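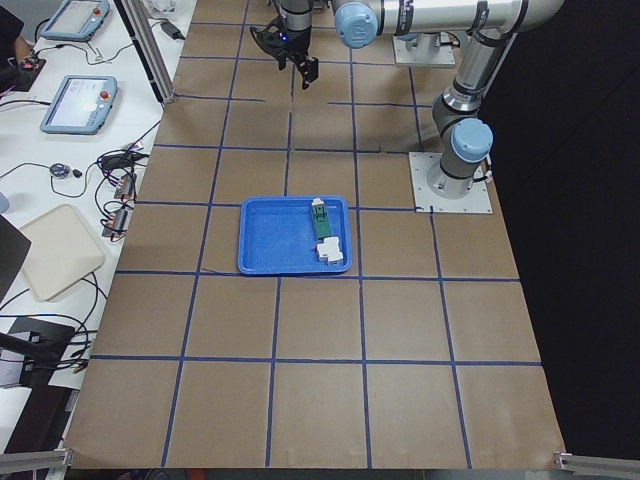
## February 27, 2025: glue bench

Casein glue, batch 8. Weighed 25 g of powder into cold water, stirred, and left it covered. Still lumpy at the first check, so I strained it through the coarse mesh and stirred again. Smells fine.

Spread it on the beech offcuts from the December order and clamped them in pairs. Urmila wants the same joints done in hide glue for comparison. She has the pot.

- Jar 806 has no lid. Moved the powder to a screw-top and copied the label over.
- Beech from Videnia is still cupping a little. Planed one face only.
- Iona Sutherland asked for the shear numbers on the Urquhart chairs. Old batch gave way at 1,000 lb on the good samples. Need to find the sheet for the bad ones.

Clamps stay on overnight. Don't move the left-hand rack.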